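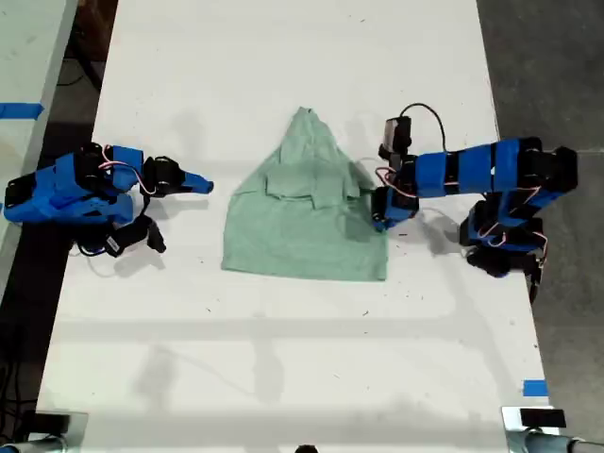

Sullanura Textile Reuse Office | Sorting and Folding Section

Sullanura Textile Reuse Office Adopts Single Folding Method for Hooded Clothing

April
By Teodor Dahlgren, Head of Section
5 min read
78 shares | 6 comments

SULLANURA - The Sullanura Textile Reuse Office today announced that all hooded sweatshirts and hooded shirts passing through its Tundier building will be folded to one common method before they are placed on the shelves of the Wuvness clothing rooms. The method takes effect at the start of next month and applies to adult and children's sizes alike.

The Office receives donated clothing from households, schools and sports clubs in the city and prepares it for free distribution. Last season it received 602 hooded garments in adult sizes. Of these, 351 were placed on open shelves and the remainder were held for the autumn. Hooded clothing is among the most requested items in the Wuvness rooms, and it has also been the hardest to store well. A hood left loose adds height on one side of the stack, and a stack of eight or nine will lean and then slide.

Until now, each sorting table has folded hoods in its own way. Some rolled the hood into the collar, some tucked it behind the back, and some left it standing above the shoulders. Visitors looking for a size often had to open several garments to find the label, and shelves that were neat at opening time were in disorder by 11 a.m.

"Our visitors should be able to walk up to a shelf, see a color, find a size and take the item down without disturbing the rest," said Teodor Dahlgren, Head of the Sorting and Folding Section. "A mint-green top laid out on a white table looks like a simple thing to fold. Forty of them in different weights of cloth, with a hood on every one, is a morning's work, and the result ought to look the same from the first to the last."

How the garments will be folded

Under the new method, the garment is spread flat on the table with the front facing down and the hood pointing away from the person folding. The hem is drawn straight and the cloth is smoothed from the center toward the sides. Bunching along a side seam is taken out at this stage, as it cannot be corrected once the sleeves have been brought in.

Each sleeve is then laid across the back, followed by the side of the body, until the garment is the width of the folding board. The hood is brought down over the shoulders and pressed flat by hand. The hem is brought up to meet the lower edge of the hood, and the piece is folded once more and turned over. The neck label remains within reach at the front of the fold, and the size can be read by lifting one layer.

Garments with a front pocket receive one additional check. The pocket is opened and emptied before the garment is laid down, and its edges are pulled level so that it does not form a ridge inside the fold. Drawstrings are tied in a single loose knot and placed inside the hood. Zippers are closed to the top.

Heavy fleece-lined items will be folded once fewer and kept on the lowest shelf. Garments with damp cloth, open seams or missing cuffs will not be folded and will go to the mending table as before.

Preparing the tables

The Section has also set out how its tables are to be kept. Each folding surface is to be plain, light in color and wiped down before the first garment of the day. A light surface makes stray threads, lint and marks on the cloth easier to see, and a stain found at the table can be treated the same day. Short strips of colored tape may be used to mark positions on the tabletop. Tape that has begun to lift is to be replaced so that it does not catch on knitted cloth.

Only one garment is to be laid out on a table at a time. Finished pieces are moved to the side shelf in stacks of six, with the folded edge facing outward. The earlier practice of building tall stacks on the table itself will end - the lower pieces were regularly pressed out of shape by closing time.

Trial results

The method was tried for four weeks on a group of 78 hooded garments in mixed sizes. Staff in the Wuvness rooms recorded how often the shelf had to be put back in order during opening hours. In the first week it was straightened five times a day. By the final week this had fallen to two. Staff reported that children's sizes were slower to fold at first, as the hood is large compared with the body, and the instructions were changed to allow a smaller board for those sizes.

Lüthi, a laundry firm with premises in Tundier, will wash and dry hooded clothing for the Office through the end of the year at no charge. The firm will return each load turned right side out and sorted by size, and will supply 500 paper bands for garments that are to be stored over the summer. The bands carry a space for the size and the month of storage, and can be used again.

"We are grateful to Lüthi for agreeing to sort by size before delivery," Mr. Dahlgren said. "That work was previously done on our own floor, and it took up table space that we needed for folding."

Information for donors

Donors do not need to fold hooded clothing before bringing it in. The Office asks that garments be clean and dry, that pockets be emptied, and that items belonging together as a set be pinned or bagged as a set. Clothing with a school or team name is accepted. Single gloves, scarves without a matching hat and clothing on wire hangers are accepted as well, though the hangers will not be returned.

Donations may be left at the side entrance of the Tundier building between 9 a.m. and 4 p.m. Large deliveries from schools and clubs should be arranged with the Section in advance.

Printed copies of the folding instructions, with a separate sheet for children's sizes, are available at the front desk and in each Wuvness room. Schools and clubs that run their own clothing shelves may copy them freely. A sheet for trousers and overalls is in preparation and will be issued after the summer storage period.

Press inquiries should be addressed to the Sorting and Folding Section, Sullanura Textile Reuse Office, Tundier.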